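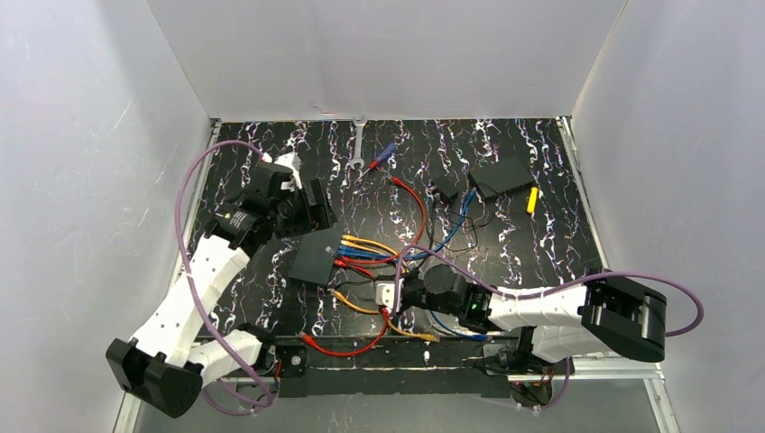 Adby flat box for cables

Home > Storage > Desk and workroom > Adby flat box

Product code: Adby 47
Colour: black
Availability: in stock at Lakville

The Adby is a flat black box for keeping cables, chargers and short leads together. It was made for people who have more cables than drawers. You can leave it on the table while you sort, and afterwards put it on a shelf or under a bed, wherever you have a low free space.

We have sold cable storage at Lakville for many years, mostly deep tubs and bags. Customers told us the same thing many times: what goes in a deep tub comes out as one knot. In a flat box the cables lie beside each other and you can see what you own. This is the whole idea of the Adby, and we did not add much to it.

Which size to choose

The Adby is sold in two sizes. The small size is for phone cables, earphones, card readers and similar things. Its weight when empty is 300 g, so it is also comfortable to carry from one room to another.

The large size is 47 cm long and is meant for a desk, a workroom or a classroom. It takes network cables, screen cables and the thinner sort of extension lead. A lead of up to 3000 mm can be coiled and laid in it without force. For longer leads, and for the thick ones used outdoors, please look at our Donnelly reel instead. A thick lead pressed into a flat box will push the lid up, and we do not accept a return for a lid which was bent in this way.

If you hesitate between the two, take the large one. Most exchanges we make are from small to large.

What you receive

One flat box with lid
11 write-on labels
One sheet with instructions in English

Dividers are not included. They can be ordered separately under the name Jeder and are sold in pairs. One pair is enough for the small size and two pairs are usual for the large. You can place them across the box in any position you like and change it later.

How to pack it

Begin on a clear part of the table. Any smooth top is suitable, and if yours has a strong pattern, like a dark one with coloured veins, it can be useful to lay a plain cloth on it first, for small adaptors are easily lost to the eye on such a surface.

Take the bundle apart before you put anything in the box. Pull gently from the middle of the bundle and not from the ends. When a plug is caught, push the loop back over the plug.

Coil each cable in a wide, loose circle. Fasten it with a soft tie and write the label before you go to the next one. It is tempting to leave the labels for the end, but by then half of the black cables look the same.

Lay the longest cables down first, with the short ones on top. Keep plugs with long metal pins turned towards the wall of the box. Close the lid with the flat hand. If it does not close with light pressure, there is one cable too many inside.

Please let warm chargers cool down before you store them, and do not use the box for anything that is still plugged in. The Adby is a storage box and is not a cover for a power strip.

Cleaning

Wipe it inside and outside with a damp cloth, then dry it. Black shows dust more quickly than the light colours do, especially on the lid, so a dry brush once in a while is a good habit. Do not put the box in a dishwasher. The labels can be removed if you warm them a little with a hair dryer and pull slowly from one corner.

Questions we often receive

Can I put one box on top of another?
Yes, if they have the same size. We advise no more than four in a pile when they are full. The small size does not sit safely on the large one.

Is there a clear lid?
Not at this moment. We asked the maker for it in April and will write it on this page when there is news.

Can I buy it without the lid?
Yes. Choose "box only" in the order form. Schools like this version for use on open shelves. A lid can be bought later and will fit.

Are more labels available?
Yes, in the same packet of 11. Common labels from the stationery shop will also stick, but paper ones can leave a mark.

Does it have a lock?
No. For tools or equipment of value please see our cabinets.

Delivery and returns

Orders placed before noon leave Lakville the same day. Both sizes travel in a plain carton. You can return an unused box within one month, with the lid and the labels. If the box came damaged, send us a short message with your order number and keep the carton until you have our answer.

For orders of more than 20 boxes, please ask for a price before you order on the page. We can also put the labels and dividers in a separate carton, if this is easier for your store room.

See also

Jeder dividers, pair
Donnelly reel for long leads
Soft cable ties, mixed lengths
Labels, packet of 11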